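Home | Syllabus | Handouts | Readings | Contact

Work Surfaces and Small Storage, Handout 4
Instructor: Ximena Retamal

We ended last time on the claim that a desk mat "defines the work zone." I said I wasn't convinced and I'm still not. The claim comes mostly from people who sell mats. The Lotness catalog repeats it on two facing pages and offers no evidence on either.

What a mat can do is modest. It covers part of the table. It may save the finish from scratches, if the scratching happens on the mat, and in most rooms it doesn't stay there. A dark mat also makes light crumbs easy to see, which some of you will count as a benefit.

Fixing the mat down is a separate question. Yoga Pillai argued in class that tape at the corners is good enough for a surface in daily use. I would ask for how long, and what it does to the wood.

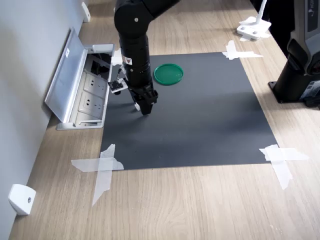
Fig. 2. Gray mat taped at the corners on an oak-toned table, with a green lid and an open pop-up outlet.

Look at how far the crossed strips at the near corners run past the mat. Every inch of that is adhesive on the tabletop. The tape is crumpled too, and crumpled tape has raised edges for dust and sleeves to find. Compare the price of a roll with the price of refinishing a table before you call it the cheap option.

The pop-up outlet gets praised for keeping cords off the floor. Maybe. With the hinged top flipped open it also takes up part of the table, and it limits where a mat can go. Measure with it open. The Brelia planning sheet has you measure with it shut.

Last, the round lid. A lid lying by itself is the commonest item in our household surveys and the one most often filed under "misc." I don't accept "misc." as a category. Write down what it is and where it should live, or write that you don't know.

For next time: read section 5 and bring one surface plan, drawn to scale.

Contact the instructor | Copyright 2019 | Back to top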